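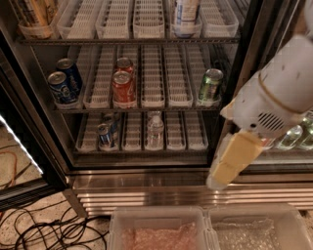

Figure 2. Left compartment with the door open, showing shelves and trays.

4. Setting the Shelves and Temperature

This section applies to the Flirholm upright refrigerator. The cabinet should be level and connected to its own socket before work begins. Installation is covered in Section 3.

4.1 Fitting the shelves

1. Switch off the cabinet at the wall.
2. Hook two shelf clips into the uprights at the front and two at the same height at the back.
3. Lower the shelf on to the clips and press down firmly at each corner.
4. Place the trays on the shelf with the rounded lip facing the door.

Note: Trays supplied under the Cloment name are 2 mm wider than the standard type. The two types must not be mixed on one shelf.

4.2 First cooling

1. Close all doors and switch on at the wall.
2. Hold the SET key until the display flashes, then choose 4 °C with the arrow keys.
3. Press SET again to store the value.
4. Leave the cabinet closed and unloaded for 10 hours.

The compressor may run without a break during this period. If the display still reads above 8 °C at the end of it, refer to Section 7.

CAUTION: Do not block the air outlet on the rear wall. Stock must be kept clear of it at all times.

CAUTION: Do not use the cabinet where the room temperature is likely to exceed 32 °C. In August, or in kitchens with poor airflow, check the display at midday.

4.3 Door seals

Wipe the seals weekly with warm water and mild soap, and dry them with a soft cloth. Bleach must not be used. Replacement seals may be ordered from Hovetti Spares, quoting part 2492.

Section reviewed by Ulises Mosquera, Technical Publications.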